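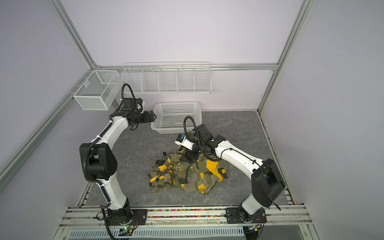 Why not just get one of those battery water alarms from the hardware store and be done with it, a comment under my last post wanted to know, when you seem to have spent half the winter building one?

Fair question! I do own a battery water alarm. It sits on the basement floor next to the sump pit and it screams when its feet get wet, and by then the carpet in the back room has its feet wet too. What I wanted was to know that the water was coming up before it got to the floor, and also to know if the pump had quit, and to know both of those when I'm at work. So, Felia. That's the name of the project, and before anyone asks, it doesn't stand for anything. I needed something to type in the box where it said "device name" and it stuck.

If you've been reading since the old house on Figueroa you'll know we never had a basement there, so all of this is fairly new to me. The new place came with a pit in the floor, a pump in the pit, and a laminated card taped to the wall that says CHECK IN SPRING in ballpoint. That was the whole manual.

The first version was a float switch. A float switch is about as simple as it gets: a plastic thing that bobs up and closes a contact. I hung it on a piece of pipe a little above where the pump normally kicks in, ran the two wires to a Nalby board on the shelf, and had the board send a message to my phone when the contact closed. It took an afternoon, it cost almost nothing, and it was great for nearly a month.

Then it sent me a message at work, and another one, and another one, and by the time I got to my car I had 50 of them. I drove home picturing the couch floating. The basement was dry as a bone. The float had swung over against the side of the pit and every time the pump ran it shook the thing just enough to open and close the contact. Click click click click. I fixed the wobble with a second bracket and fixed the messages by making the board wait a bit before it believes anything, which I should have done on day one and which every single person on every single forum tells you to do on day one.

But that got me thinking that a switch only knows one thing. It's either up or it's down. I wanted a graph. (I always want a graph. There's a graph of the hall closet temperature on this site somewhere and I couldn't tell you what I've ever used it for.)

So version two has a distance sensor from Trastby, pointed straight down at the water from a scrap of wood across the top of the pit. It pings, waits for the echo, and tells you how far off the water is. You take that away from the depth of the pit and there's your level. I was so pleased with this that I showed the rest of the house the graph at dinner and got a very polite response.

Problems with version two, in the order I found them:

The pit is narrow and the sound bounces off the walls. Some readings came back saying the water was above the sensor, others that it was deeper than the pit. I take six readings in a row now, throw out the highest and the lowest, and average what's left. The line on the graph went from a hedgehog to something you can follow with your finger.

The discharge pipe was in the way. I had put the sensor where it was easy to reach, and for days I was measuring the distance to an elbow joint. Very steady readings. Beautiful flat line. I moved it over to the other side.

Damp. It's a pit of water with a lid on it, of course it's damp, and the little round faces of the sensor fogged up and it went deaf. Trastby sells a sealed one that costs more. I tried to be clever first with a yogurt cup and some tape, and I'd rather not go into that. I bought the sealed one.

The wifi. I have complained about the wifi in this house before so I'll keep it short. The board is in the far corner of the basement under the part of the kitchen where the fridge and the oven are, and it dropped off the network every time I looked away. Moving the router two feet along the shelf in the hall did more good than everything I tried in software. I don't understand it and I'm not touching it again.
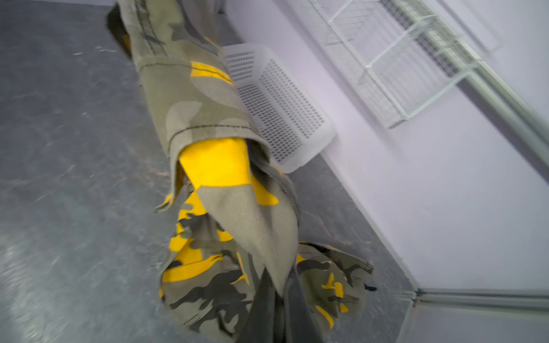
Camo cloth and the two gripper fingers.

Now for the part I'm really happy with, and that's the pump side of things. Knowing the level is fine, but the level going up is normal. It goes up, the pump runs, it goes down, and on a rainy day it does that over and over. What you want to hear about is when it goes up and the pump doesn't run. I thought about wiring something into the pump cord and then thought about water and house current and my own level of skill, and went with a clamp that closes around one of the wires in a short extension lead and just senses the current from outside. No cutting into anything that's live. If you do this, please unplug everything while you put it together, and if your pump is wired straight in without a plug then get an electrician, it's not worth it.

One thing that caught me out is that the clamp has to go around one wire only. If you put it around the whole cord it reads zero, always, because the current going out and the current coming back cancel each other. I knew this. I've read it many times. I still put it around the whole cord and then spent an evening rewriting perfectly good code.

With the clamp and the level together, Felia can tell me four kinds of thing. All normal, and it says nothing. Water high and pump running, which gets me one quiet message so I know it's busy. Water high and no pump, which gets me the loud one. And pump running with the water not going down, which I added later and which I think might end up being the most useful, as that would be a stuck check valve or a blocked pipe or a frozen outlet. We've had some cold nights and that outlet sticks out of the wall on the north side of the house, so I do think about it.

The real test was Fri 12 January. It had snowed and then it warmed up and rained on top of the snow, and I was stuck in a meeting with my phone face down on the table, feeling it buzz. The pump ran 13 times before lunch. I know this from the graph! Up, down, up, down, like a saw blade, with the teeth getting closer together through the morning and then spreading out again once the rain quit. The loud message never came. I got home and went straight downstairs with my coat on, and it was just a basement, with a pump humming in the corner.

I've put a copy of that graph on the fridge. It has been suggested to me that this is not normal.

What's left to do, mostly so that I remember:

A backup battery for the board. If the power goes out then the pump stops and so does the thing that's supposed to tell me the pump has stopped. I noticed this embarrassingly late. For now there's a second little check that runs on a server outside the house and messages me if it hasn't heard from Felia in a while, and that covers the power going out and the internet going out, although it can't tell me which one.

A proper box. It lives in a sandwich tub at the moment with holes melted in the side for the cables. It works fine but it says LEFTOVER CHILI on the lid.

A battery pump for the pit itself, maybe. They're not cheap and I keep going back and forth. I'd like to see what March does first, when the ground thaws, and decide after that. If the saw teeth get very close together then I'll stop going back and forth.

And I want to put a button on the front that shuts the messages up for an hour while I'm down there cleaning. Last time I lifted the pump out to get gravel off the intake I set off the loud alarm on every phone in the house, and I had the pump in both hands and couldn't do a thing about it.

As for the code, a few of you have asked, and I'll post it when I've taken my wifi password out of it and renamed the function that's currently called pleaseWork. The Nalby side is short, most of it is the averaging and the waiting. The part that sends the messages is older and uglier, I copied it over from the closet temperature thing and it still has the word closet all through it.

Oh, and to go back to the comment I started with — yes, the battery alarm is still down there on the floor. I changed its battery on the weekend.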